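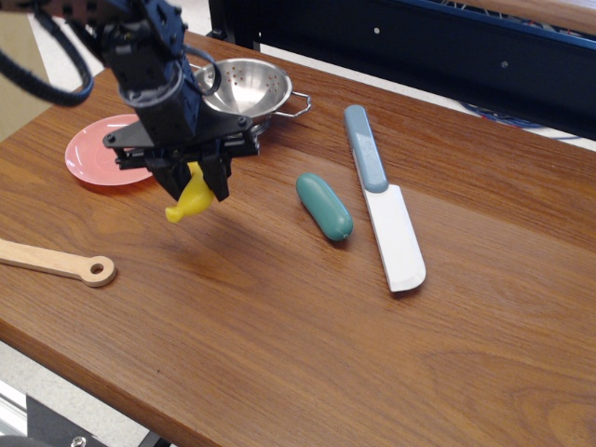
Figure 4. The kitchen-toy task from the Rellska starter pack, attempted with the Koltent arm kit. The banana is between the gripper's fingers.

4.2 What the kit does for the money

The Koltent kit costs 1,395 dollars, a sum the vendor calls "entry level" and our department calls a purchase request. For this the buyer receives an arm, a parallel gripper, a bag of screws with a few more than the manual admits to, and access to the Rellska task pack, which asks the arm to move toy food between a plate, a colander and the bare table. We left every setting at the factory value. A product sold as ready to use should be allowed to prove it.

We ran 78 trials with the banana as the target. The other toys stayed out as distractors, among them a teal-green cucumber and a knife with a broad white blade, longer than anything the gripper was asked to lift. A trial passed if the banana ended up inside the colander and the colander ended up where it began. The second condition was added in April, after we had read the vendor's own scoring sheet and noticed that it had no opinion on the matter.

The arm passed 40 trials. The brochure promises "dependable everyday grasping," and we suppose that depends on the day. Most failures came at the approach, where the stock planner picks a grasp near one end of the toy and then commits to it with great confidence. Letting go was less of a problem.

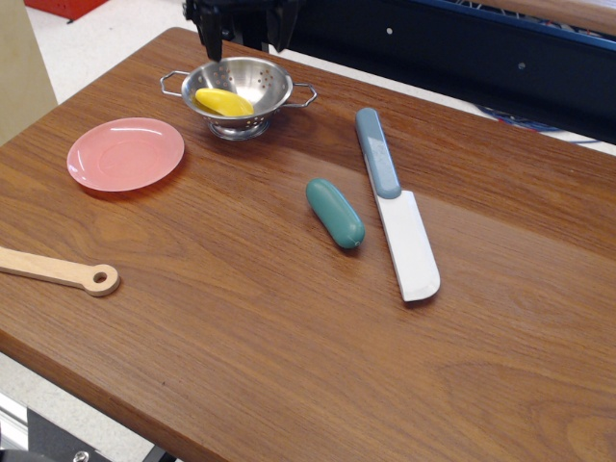 Tyagi, reading a draft of this section, objected that a pass rate on one toy says little about the kit and a good deal about the toy, and that the Prirkum gripper pads, sold separately, would have changed the result. Both points are fair. The pads are also missing from the advertised price, so we have kept them out of the main comparison and report them in the appendix.

Support was prompt. We filed 9 tickets and every one was answered, four of them with the same link to the calibration page. Recalibrating did help with the approach error for a short while, after which it came back.

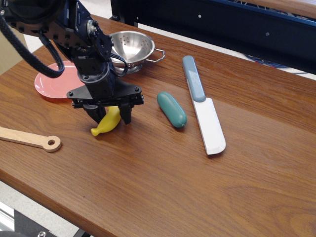

4.3 Setup time and documentation

The manual covers assembly well and cable routing in a single sentence. Readers planning a purchase should set aside an afternoon for the first and their own judgment for the second.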